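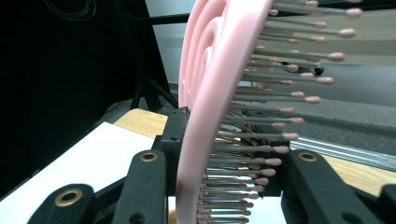 Yamila Zapata wrote that her building's residents had put the same matter to the front desk in August and received three different replies, so she would be grateful for a settled one. Her enquiry, as posted to the Household Care board, reads as follows.

Cleaning a vented detangling brush with pin bristles

I am responsible for the grooming supplies in a shared residence of 12 rooms. We have moved from solid paddle brushes to the open, vented kind with looped plastic ribs and thin pins with rounded tips. The old brushes were soaked overnight in a basin. I would like to know whether the same practice is suitable for the new ones, how the lint between the ribs should be removed, and whether a brush with a few missing tips may remain in use. I should also like to know where such brushes are best kept between uses. At present they lie in a drawer with the combs, and the pins catch on everything.

Bundier
Moderator, Household Care

Overnight soaking is not recommended for any brush where the pins are set into a cushion or a separate base, as water may collect beneath it and is slow to leave. The following procedure is suggested.

Remove loose hair first, while the brush is dry. Slide the tail of a comb under the hair at the base of the pins and lift toward the handle. Long strands may be cut with small scissors along the centre of the brush and drawn out from either side.

Fill a basin with lukewarm water and a few drops of mild shampoo. Hold the brush by the handle, pins down, and move it through the water for 2 minutes. An old soft toothbrush will reach the curved gaps between the ribs, where grey lint tends to settle. Work from the back of the brush as well as the front. Rinse under the tap, shake firmly over the sink, and leave it pins down on a towel until dry. Do not use a hair dryer or place the brush on a heater.

A brush that has lost its rounded tips should be withdrawn. The bare end of a pin can scratch the scalp, and the colour of the tips makes a missing one fairly easy to find if the brush is turned slowly under a lamp.

For storage, members are referred to the notice reproduced in part below.
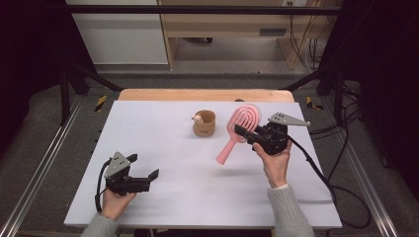 Jekham, August

Residents are reminded that brushes and combs are to be kept separately. A plain cup or tumbler of sufficient weight is acceptable for combs and narrow-handled brushes, provided that it is emptied and wiped each Thursday. Wide detangling brushes should be hung or laid flat on a clean cloth, as they will tip a light cup. Brushes are not to be returned to a drawer while damp. Items left on the common table after 17 days will be placed in the lost property cupboard.

(End of extract. The full notice is held in the board's archive under item 1597.)

Shaikh

I have had the same sort of brush for ages and just pull the hair out with my fingers. Shampoo once a month, if that. It is fine.

Varus

I agree with the moderator on soaking, with one addition. If the household uses leave-in conditioner or styling cream, shampoo alone may not remove the film on the plastic. A teaspoon of baking soda in the basin is generally enough. Please do not add vinegar at the same time, as the two cancel each other out. In a shared residence I would also assign one brush to each person and mark the handle with a strip of coloured tape. No amount of washing makes it a good idea to pass a brush from room to room.

Yamila Zapata

Thank you to those who responded. The overnight basin has been discontinued, and tape has been ordered for the handles.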